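Runska vs. Bang: finger compliance on mixed objects

December 30, 2022

I ran the two hand-held grippers through the same pick list this week. Both have parallel jaws and log to a Girus controller. The Runska weighs 522 g and the Bang 513 g, so wrist fatigue is a wash.

Rigid items were easy for both. Foil was harder. The Bang closes faster and tends to push a flat packet along the table before the tips get under it. The Runska slips less but needs a shallower approach angle, which takes practice.

Clear material is a separate problem. Depth drops out on the bottle and the measuring cup, and the windows make it worse. I locked exposure after 4 bad takes.
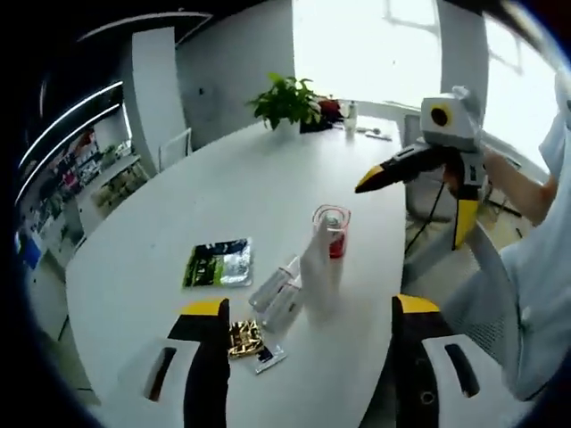 Next steps

Repeat the foil picks with softer tips. Try Girus firmware 9 in January.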